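Laundry tips I picked up at a robot open day

Last updated 9/15/19

I wasn't planning to write about laundry again so soon (the stain chart is still not finished, I know, I know), but my brother-in-law talked me into going along to the open day at Pavik, the automation workshop out past the Clerkent exit, and I came home with more folding and sorting notes than I've had in years. I went for the free coffee. I stayed for 3 hours in front of a robot handling clothes!

The fellow running the laundry corner was Darius Crăciun, and he was very patient with me. I asked him right off whether it could do a fitted sheet. He laughed and said to ask him again in April. So we're all still on our own with the fitted sheets, sorry.

What got me was how much time they had spent thinking about things I do without thinking. Darius said a piece of clothing gives the machine trouble for all the same reasons it gives a tired person trouble, only the machine can't get fed up and shove it in a drawer. I wrote what follows on the back of the program, and I've been trying most of it at home since.

Find an edge before you do anything else. Darius told me this is what they work on hardest. If you grab a sweatshirt by the middle you get a lump, and then you're turning the lump over and over hunting for a sleeve. Grab a cuff or the waistband and let the rest hang. Knits drop into shape pretty well if you give them a second. I used to lay everything on the bed and pat it flat, and this is faster.

Pinch, don't scoop. A pinch picks up one layer, or two if you're unlucky. A scoop picks up the whole pile plus a sock. I noticed this most with dish towels, where I've always scooped.

Use a dark surface for pale clothes. He mentioned that contrast helps the cameras, and I thought, well, my eyes aren't what they were either. I put an old charcoal blanket over the ironing table and now I can see where the hem of a light T-shirt is without my glasses. For dark clothes I flip it over, and the back is cream. If your blanket sheds, skip this one or you'll be at it with the lint roller all night.

Look at your ribbing while you're there. Cuffs and waistbands wear out before anything else on a knit. If the edge is going fuzzy, turn the piece inside out for the wash and keep it away from zippers. Little sharp scissors are fine for trimming a stray thread, but never pull it. I pulled one on my husband's green sweater and we don't talk about the green sweater.

Do one thing at a time. Their machine takes one garment and deals with it before it reaches for another. I am a terrible one for folding half a shirt and then matching socks. I timed myself last week doing it their way, and a basket took me around 6 minutes less. I didn't believe it either, so I did it again with the towels and got nearly the same.

Sort by how floppy it is. This one is mine, but it came from watching. Stiff things like jeans and canvas aprons in one heap, soft knits in another. Your hands get into a rhythm with each kind and you don't have to keep changing how you hold things. I make 4 heaps now: stiff, soft, towels, and small stuff.

I also asked about softener, and Darius said that was outside his department, fair enough. I still say half of what the bottle tells you, and none at all on towels.

They had other corners too. There was one with jar lids that I couldn't get near for all the kids, and a man from Olteanu was giving a talk about conveyor belts which my brother-in-law enjoyed very much. If you go next time, park at the back and bring a sweater, that hall is chilly.
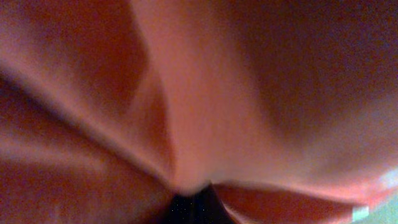
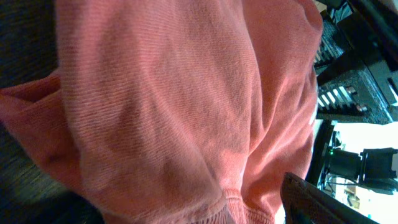 Pink fabric at very close range in both; the second has the ribbed part, near the bottom.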